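Prosthorpe ersetzt Wasserzähler bis August

Die Gemeinde Prosthorpe tauscht die mechanischen Wasserzähler im Versorgungsgebiet Wosolton gegen Ultraschallzähler mit Funkauslesung aus. Betroffen sind 3.807 Anschlüsse in 11 Zählbezirken. Den Auftrag erhielt die Firma Demard.
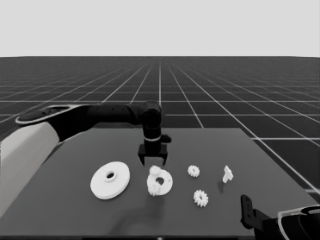
Die neuen Geräte kommen ohne bewegliche Teile aus und erfassen auch geringe Durchflüsse, etwa bei tropfenden Armaturen. Übertragen wird einmal täglich um 2 Uhr nachts. Bislang wurden 3.688 Termine vergeben - die übrigen Haushalte erhalten eine zweite Benachrichtigung per Post. Der Einbau dauert je Anschluss eine halbe Stunde, das Wasser wird in dieser Zeit abgestellt.
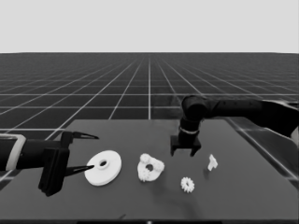

Salamatu Bashir hält den Zeitplan für zu eng. In Altbauten seien die Absperrventile häufig festgesetzt und müssten vor dem Zählerwechsel erneuert werden; wer diese Kosten trage, gehe aus dem Schreiben der Gemeinde nicht hervor.

Nach der geltenden Satzung gehört das Ventil vor dem Zähler zum öffentlichen Netz, das Ventil dahinter zur Hausinstallation.

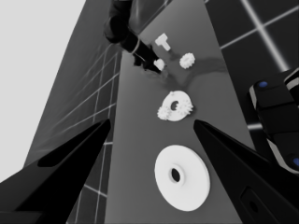

Bestellt sind 4.000 Zähler einschließlich Reserve. Die Ausbaustände werden bei der Demontage protokolliert und können vor Ort gegengezeichnet werden. Die Eichfrist der neuen Geräte beträgt sechs Jahre.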